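Treldale Night Stays: progress report to the Plenard Fund

Last updated: 11 November 2020

The grant pays for short overnight stays for people who look after a relative at home. A carer gets one or two nights away in Treldale while a trained sitter takes over at the house. We opened for bookings in March and then had to stop almost at once. Stays began again in the summer with fewer rooms in use.

We planned for 80 stays in the first year and have now provided 82. Most were single nights. We had expected more people to ask for two, but many carers told us that one night was as long as they felt able to be away.

Finding sitters has been the hardest part of the work. Valente, the agency we named in our bid, could cover evenings but was short of people willing to work through to morning. We now share the work between Valente and a smaller group based in Rarkness. Travel costs have gone up as a result and are over budget. Laundry costs are also higher, as bedding is changed and washed separately for each guest.

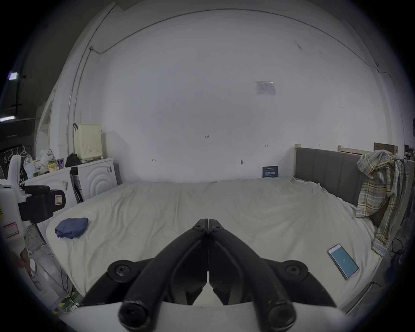
The booking form has been cut from four pages to two. Carers used to give the same medical details to us and again to the sitter. They now give them once, by phone, and we pass them on with their consent. The form still asks for a GP's name, which some people leave blank, and we ring them back for it.

We sent a short survey after each stay and more than 80 came back, counting those filled in by sitters. Sleep was the thing carers mentioned most. Several asked for a later leaving time, and we have moved it from ten to noon where no one is due in the same day.

Two items are still open. The fire door on the upper landing needs a new closer, and we have yet to agree with the Fund whether unspent training money can go towards travel. We would like an answer before the next payment is due.

Comments

Is this open to people caring for someone outside Treldale? My mum is in Rarkness.

The noon leaving time made a big difference to me. Thank you.

Please keep the phone option. I don't get on with online forms.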